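4.3 칸이 정한 질서와 사람이 정한 질서

칸막이 수납의 효과를 다룬 문헌은 대체로 낙관적이다. 물건마다 자리를 정해 주면 꺼내는 시간이 줄고, 되돌려 놓는 비율이 늘며, 결국 정리 습관이 자리 잡는다고 한다. Msimang은 이 주장을 가장 강한 형태로 내놓은 연구자이다. Dumisani Msimang의 이른바 Flurkeden 모형에서 칸은 물건의 위치를 기억하는 외부 장치이며, 사용자는 칸의 모양을 보는 것만으로 다음 행동을 알 수 있다. 우리는 이 모형의 앞부분, 곧 칸이 위치를 기억해 준다는 부분에는 별다른 이의가 없다. 문제는 뒷부분이다. 칸의 모양이 무엇을 넣을지까지 알려 준다는 주장은 우리가 얻은 자료로는 뒷받침하기 어려웠다.

우선 용어를 정리해 둔다. 이 절에서 '칸'은 물건 하나 또는 한 묶음이 들어가도록 판으로 나눈 공간을 말한다. '배치 규칙'은 어떤 물건이 어느 칸에 들어가야 하는지에 관한 약속이다. 둘은 자주 섞여 쓰인다. Gusivia 지침서만 해도 앞 장에서는 칸의 너비와 깊이를 '규칙'이라 부르다가 뒤의 장에서는 같은 말을 라벨 붙이는 순서에 쓴다. 이렇게 섞어 쓰면 칸이 있다는 사실이 곧 규칙이 있다는 사실로 읽히기 쉽고, 실제로 선행 연구의 상당수가 그렇게 읽었다고 우리는 본다.

4.3.1 비슷한 물건을 세워 두는 경우

얇고 평평한 물건은 세워서 꽂는 것이 좋다는 조언은 수납 안내서마다 빠지지 않는다. 눕혀 쌓으면 아래쪽 것을 꺼낼 때 위쪽 것을 모두 들어야 하고, 세우면 그럴 필요가 없다. 여기까지는 상식이다. 다만 안내서의 삽화에 나오는 물건은 대개 두께와 색이 제각각이어서 누구라도 한눈에 구별할 수 있다. 우리가 관심을 둔 것은 반대쪽, 서로 닮은 물건들이다. 노란 잎과 주황 잎이 가득한 가을 풍경 카드처럼 색조와 크기가 비슷한 그림이 여러 장 있을 때, 나란한 홈은 분류에 어떤 도움을 주는가?
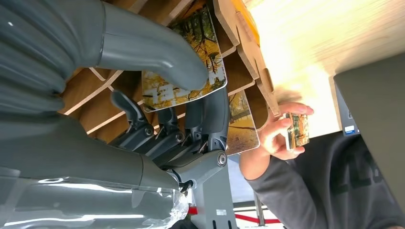

홈이 해 주는 일은 분명히 있다. 카드가 쓰러지지 않고, 서로 포개져 가려지는 면적이 줄고, 한 장을 뽑아도 옆의 카드가 제자리에 남는다. 합판을 서로 끼워 만든 꽂이는 판 사이의 간격이 일정해서 손이 들어갈 폭도 미리 정해진다. 이런 이점은 물리적인 것이고 측정하기도 쉽다. 그래서인지 선행 연구의 결과표에는 늘 이 항목들이 앞에 놓인다.

그런데 어느 카드를 어느 홈에 꽂을지는 홈이 정해 주지 않는다. 모든 홈이 같은 모양이라면 더욱 그렇다. 같은 계절의 풍경을 나누는 기준은 얼마든지 있다. 길이 보이는 것과 보이지 않는 것으로 나눌 수도 있고, 잎의 색이 노란 것과 붉은 것으로 나눌 수도 있으며, 받은 순서대로 꽂아도 된다. 면담에서 참여자들에게 기준을 물었을 때 가장 많이 나온 답은 "그냥 빈 데에 꽂았다"였다. 우리는 이 답을 부주의의 표시로 보지 않는다. 모양이 같은 홈 앞에서 할 수 있는 합리적인 선택 가운데 하나이다.

선행 연구에서는 이런 배치도 '정리됨'으로 채점된다. Pereyra 척도의 채점 기준을 보면 물건이 칸 밖으로 나와 있지 않고 칸마다 물건이 겹치지 않으면 높은 점수를 받는다. 나중에 특정한 카드를 찾을 수 있는지는 묻지 않는다. 보기에 가지런한 상태와 다시 찾을 수 있는 상태를 한 점수로 합친 셈이며, 두 상태가 늘 함께 간다는 근거는 척도의 해설서 어디에서도 찾지 못했다. 해설서는 둘의 상관을 "자명하다"고만 적었다.

4.3.2 같은 물건을 눕혀 두는 경우

카드는 그래도 저마다 그림이 다르다. 겉포장이 같은 작은 봉지라면 사정이 더 단순해진다. 구별할 차이가 없으니 배치 규칙은 '한 칸에 얼마나, 어느 쪽부터' 정도로 줄어든다. Bravow 안내서는 이 조건을 칸막이 수납이 가장 잘 듣는 사례로 든다. 한 봉지에 뭉쳐 있던 것을 좁은 칸에 나누어 놓으면 남은 양이 눈에 들어오고, 집을 때 다른 것이 딸려 나오지 않는다는 설명이다.

이 설명은 절반만 검토된 것으로 보인다. 남은 양이 눈에 들어오려면 채우는 순서가 일정해야 한다. 위쪽 칸부터 채우는 사람과 손에 가까운 칸부터 채우는 사람이 같은 정리함을 번갈아 쓰면, 빈 칸은 아직 채우지 않은 자리일 수도 있고 이미 꺼내 쓴 자리일 수도 있다. 겉으로는 두 경우를 가릴 수 없다. 원래의 투명한 비닐봉지도 속이 비쳐 보이기는 마찬가지여서, 옮겨 담기 전과 후 가운데 어느 쪽이 남은 양을 더 정확히 어림하게 하는지는 따로 재 보아야 할 문제이다. Bravow 안내서에는 그 비교가 없다.

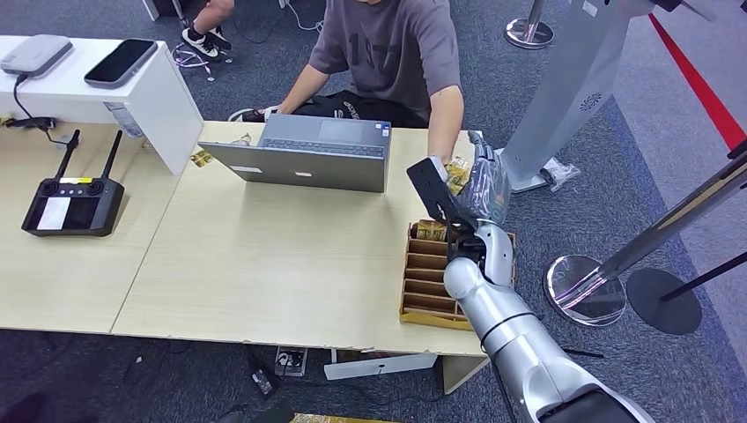
그림 2. 좁은 칸으로 나뉜 판지 정리함과 금색 포장의 작은 봉지. 봉지 몇 개가 위쪽 칸에 놓여 있고, 아래쪽 칸은 비어 있는 것으로 보인다.

정리함의 주변 조건도 함께 적어 둘 필요가 있다. 선행 연구의 실험대에는 대개 정리함과 정리할 물건만 올라간다. 일하는 책상은 그렇지 않다. 노트북이 열려 있고 충전기 선이 내려와 있으며 컵이 놓인다. 책상 면적을 다른 용도와 나누어 쓰는 곳에서는 정리함의 칸 수보다 정리함이 차지하는 바닥 면적이 먼저 문제가 되고, 조금만 밀려나도 손의 동선이 달라진다. 참여자 한 사람은 정리함을 두고 "치우려고 들인 물건이 제일 먼저 치워진다"고 했다. 과장이 섞인 말이겠으나, 빈 실험대에서 얻은 수치를 일상의 책상에 그대로 옮기는 관행보다는 현실에 가깝다.

칸 밖에 떨어져 있는 물건을 어떻게 채점할지도 정해진 바가 없다. 탁자 위에 따로 놓인 봉지 하나는 빠뜨린 것일 수도 있고, 곧 쓰려고 빼 둔 것일 수도 있고, 단지 순서를 기다리는 것일 수도 있다. Pereyra 척도는 셋 모두에서 같은 점수를 깎는다. 한순간의 배치만 보고 채점하는 방식을 유지하는 한 피할 수 없는 한계인데, 해설서는 이를 한계로 적지 않았다.

4.3.3 채점 결과와 그 해석

참여자 34명의 배치를 평가자 두 명이 따로 채점하였다. 평가자들은 서로의 점수를 보지 않았고, 채점 전에 상의한 것은 칸의 경계에 걸친 물건을 어떻게 다룰지뿐이었다. 가지런함 항목에서는 두 평가자의 판단이 거의 갈리지 않았다. 배치 규칙 항목에서는 사정이 달랐다. 한 평가자는 색을 기준으로 한 규칙이 있다고 보고 다른 평가자는 아무 규칙도 없다고 본 배치가 되풀이해 나왔으며, 참여자 본인에게 물으면 또 다른 답이 돌아오기도 했다. 이 불일치를 평가자 훈련의 부족으로 돌릴 수도 있을 것이다. 우리도 처음에는 그렇게 생각해 채점 지침을 다시 썼다. 지침을 고친 뒤에도 두 평가자는 같은 종류의 배치에서 갈렸다.

우리는 이 결과에서 조심스러운 해석 하나만을 끌어낸다. 칸은 물건이 놓인 자리를 보여 주지만, 왜 그 자리에 놓였는지는 보여 주지 않는다. 같은 칸을 쓰는 두 사람이 같은 까닭을 떠올린다고 가정할 근거도 없다. Flurkeden 모형은 바로 이 가정 위에 서 있다. Msimang은 모형을 옹호하면서 사용 기간이 길어지면 암묵적인 약속이 생긴다고 답한 바 있다. 가능한 이야기이다. 그러나 우리의 관찰 기간인 4주 안에서는 그런 약속이 생겼다고 볼 만한 변화를 찾지 못했고, 더 긴 기간에 대한 자료는 Msimang의 글에도 제시되어 있지 않다.

반론도 예상할 수 있다. 첫째, 참여자들이 정리함을 스스로 고르지 않았다. 자기가 고른 정리함이라면 규칙을 더 분명히 세웠을 수 있다. 이 지적은 받아들인다. 다만 시중의 안내서들은 누가 골랐는지를 따지지 않고 효과를 약속하므로, 그 약속을 검토하는 데에는 지금의 조건으로도 충분하다고 판단했다. 둘째, 라벨을 붙이면 해결될 일이라는 의견이 있다. 라벨이 배치 규칙을 드러내 준다는 점은 맞다. 그렇다면 효과를 낸 것은 라벨이고, 칸의 공으로 돌릴 몫은 그만큼 줄어든다. 라벨과 칸을 늘 함께 제공한 뒤 칸의 효과라고 보고한 연구가 적지 않아, 다음 절에서는 두 조건을 떼어 놓고 다시 살핀다.

마지막으로 재료에 관해 덧붙인다. 나무 꽂이와 판지 정리함의 결과를 직접 비교하지는 않았다. 넣은 물건이 다르고 꽂는 방향도 다르므로 점수를 나란히 놓는 것은 의미가 없다. 나무 쪽이 더 오래 쓰인다거나 판지 쪽이 더 쉽게 버려진다는 통념 역시 이번 자료로는 확인할 수도 반박할 수도 없어 분석에서 제외하였다.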